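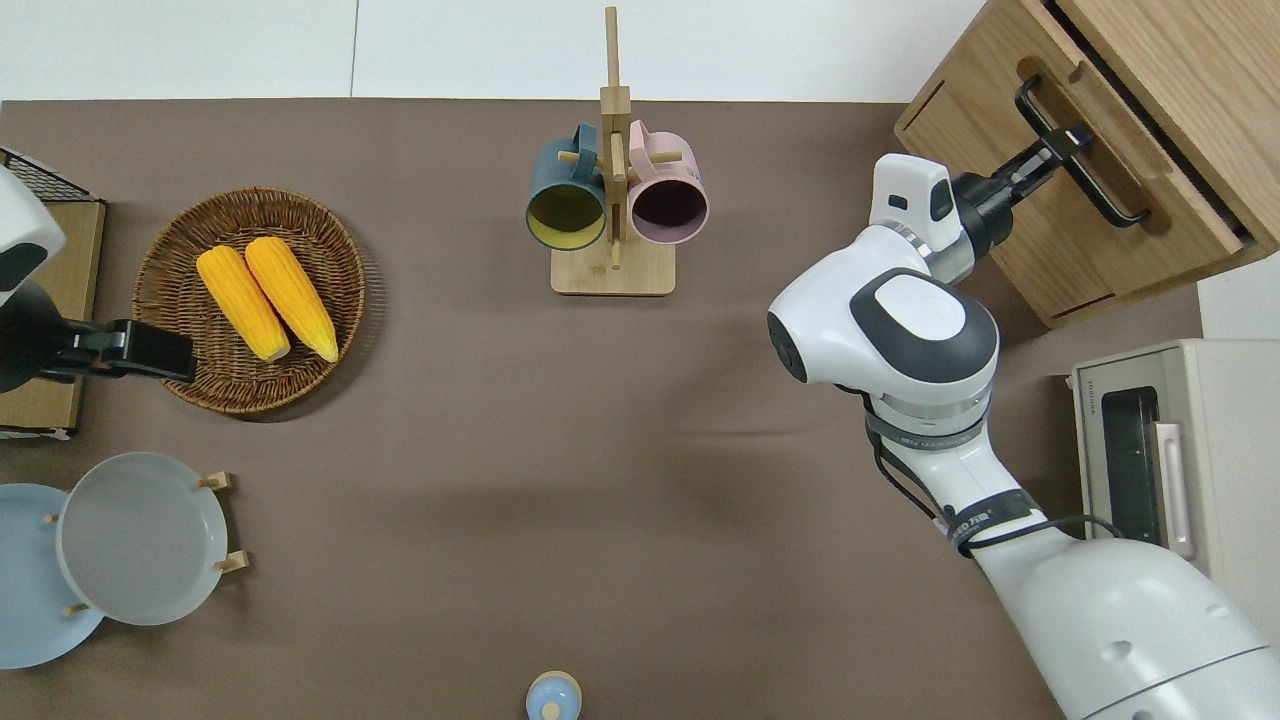

Dikville, 2019-03-04

Thread on sweetcorn storage, as a few of you asked how we set the cold room for the allotment shop. Posts are short, sources at the end.

1/ Sugar in a picked cob starts turning to starch straight away. The rate depends mostly on temperature. At 0 °C it is slow. At room temperature a standard variety loses its sweetness within a day or two.

2/ Variety matters nearly as much. Standard types (su) drop fastest. Sugar-enhanced (se) start sweeter. Supersweet (sh2) convert very little sugar to starch, so they keep longest.

3/ Husks stay on until sale. A bare cob loses water quickly and the kernels dent. If you must strip them, wrap them and keep them cold.

4/ Humidity: aim for 95% or above. Our old unit, fitted in 1997, couldn't hold that. Bronwyn Pryor replaced the door seal in February and the readings have been steady since.

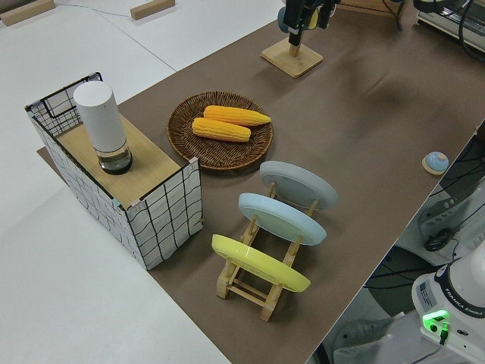 5/ Stacking is where most people go wrong. Cobs respire heavily and give off heat, so the middle of a deep crate warms up even in a cold room. Shallow crates, gaps between them, and put a probe in the centre one.

6/ We shifted 780 cobs last season through one small room. Losses were mainly tip drying, very little mould.

7/ Freezing: blanch, cool in iced water, drain well, then freeze in a single layer before bagging. Skipping the blanch leaves the enzymes active and the flavour goes off in the freezer.

8/ Sources: Chibuzor Ekwueme's growers' notes, 13 pages, photocopied, and my own logbook. Ask at the shop if you want a copy of either. Seed order closes at the end of the month.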